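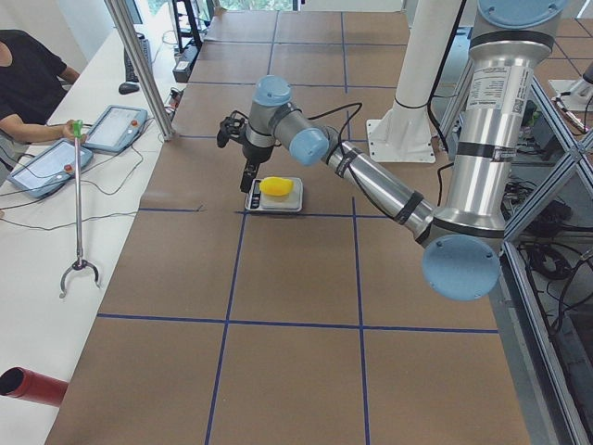
Sebastián Figueroa
Workshop Coordinator, Givelix

Call for participants: weighing and sorting sessions, September

Givelix is looking for adults to take part in tabletop weighing and sorting sessions at our Saavedra Street workroom. We want to find out how people set out small household items when the table is already marked into sections, and which layouts they find easiest to work with.

You will sit or stand at a large table covered in brown paper and divided up with blue tape. We give you a tray of small items and a kitchen scale. You weigh each item, write the weight on the sheet and put it in whichever section you think it belongs. There are no right answers. Some people sort by colour, some by weight, and both are useful to us.

The tape stays where it is for the whole session. Please work within the lines as you find them – if a piece starts to lift, tell the session leader and keep going. Sections are different sizes and you can leave any of them empty.
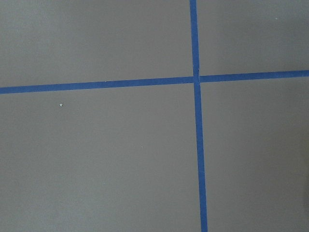 Each session runs for 3 hours with a tea break in the middle. We ask everyone to come to six sessions, all on a Thursday, starting at 9.30 am. Payment is $270 for the full set, plus $30 towards travel, so $300 in total. It is paid after your last session.

You should be 18 or over, comfortable reading a small digital display and able to lift a full tray. Glasses are fine. No experience is needed.
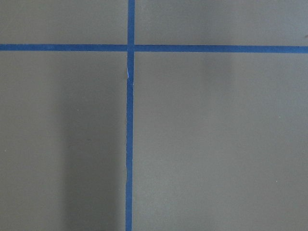 People who took part in the Liltov sorting project last year are welcome to apply again. Parking is behind the building, entry from the Hinidar Lane side. The workroom is on the ground floor and has step-free access.

To apply, send your name, a phone number and any dates you can't make to Sebastián Figueroa at the Givelix front desk. We will ring you back to confirm a place.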